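Rovemari Tabletop Cell
Simulation pack for single-arm sorting and pick-and-place work

Version released 29 October 2020

The Tabletop Cell is the simulation pack we wished we had when we started: one arm, one table, a box of household objects, and two camera views that keep up with each other. Load it, press run, and the arm starts picking. You can have a policy talking to it before your coffee is finished, and if you have ever spent a week getting a table model to stop vibrating, you know how good that feels!

What's in the pack

The room. A closed, white-walled cell with a ceiling light panel and a perforated white table. The walls are glossy on purpose. Plenty of simulated rooms have flat matte walls and perfectly even light, and a vision model trained in one of those gets a rude surprise the first time it meets a shiny surface. In the Cell you get reflections, soft arm shadows that move across the table, and a hole pattern that gets very dense toward the back (a great stress test for anything that relies on edges).

The arm. White, with rounded links and blue status lighting, and a two-finger gripper. Joint limits, speed limits and gripper force all live in one settings file with comments next to every value. Drive it by joint position, joint velocity or end-effector pose, and switch between them in the middle of an episode if you like.

The objects. The Watby set comes installed and covers 30 items, from groceries and dishes to plain blocks. Each one has its own mass, friction and collision shape. We are a little proud of the collision shapes. Crates have real openings in their sides, so a thin object can catch in the grid, and mugs are hollow all the way down.

The views. A fixed view looks across the table and a second rides with the gripper. Both are recorded on the same clock, so step 70 in one is step 70 in the other with no lining up afterward.

Fixed table view first, then the gripper view.
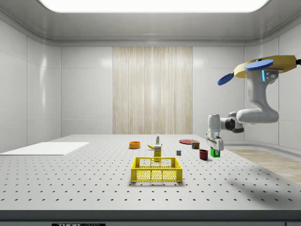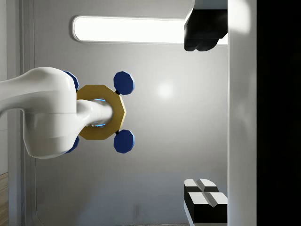
Setting up a task

A task is a short text file. You name the objects, say where they may start, name the goal, and set a time limit. Start positions can be exact, or you can draw a region on the table and let the Cell scatter things inside it. Scatter respects collisions, so you won't find a banana halfway through a bowl. If you ask for more objects than will fit, it stops and tells you which one it couldn't place.

Goals can be stacked up in order. "Block in crate" is one line. "Block in crate, then mug on plate, with nothing else moved" is three. The "nothing else moved" check turned out to be the most useful thing we added after the April beta, and several testers now run it on everything. A policy that clears the table by sweeping half of it onto the floor used to score very nicely. Not anymore.

Every episode can be replayed from its seed. Change one thing - the light level, the friction on a single object, the starting pose of the arm - and run the same episode again with everything else held still. For tracking down an odd failure this is wonderful, and it's the feature I personally reach for most.

Recording and export

Each run saves both camera streams, joint states, gripper opening, contact events and the true pose of every object. You choose what to keep. Contact events are small and worth leaving on, even if you drop the rest. Export goes to plain image folders with a matching table, or to the Meireles format if your lab already uses the Meireles viewer. Scrubbing through a run there with contacts marked on the timeline is a real pleasure.

Batches run without a display. Give it a task file and a count, such as 100 episodes, and come back to a folder of results with a one-page summary on top: successes, timeouts, drops, and collisions by object.

What it doesn't do yet

Soft objects are not supported. Cloth, bags and sponges are on the list, but we'd like them to behave properly before we ship them. Liquids are further off. The pack also holds one arm per cell. You can run 2 cells side by side on the same machine, but they share nothing and can't hand objects across.

Gripper swaps work, with a caveat. Any two-finger gripper can be brought in with its own model file, and the wrist camera will follow it. Suction cups will load and move, but the grip itself is only a rough stand-in, so please don't trust the success numbers.

Add-ons

Pevton Lighting adds dimming, warmer and cooler panels, and a flicker mode that is really unpleasant to look at and very good at finding weak spots in a detector. The lights can change between episodes or partway through one.

Watby Pantry adds more boxes, cans and bottles with swappable labels, handy for checking if your model has learned the shape of a thing or only the print on it.

Licensing

One license covers one lab, on as many machines as you like. Teaching use is included, and students can install the pack on their own computers for the length of the course. Updates to the base pack are free, and task files written for this version will keep loading in later ones.

The download includes the room, the arm, the Watby set, twelve sample tasks and the full manual. Start with the sample called crate_basic. It's short, it's forgiving, and it uses most of the settings you'll want to change first.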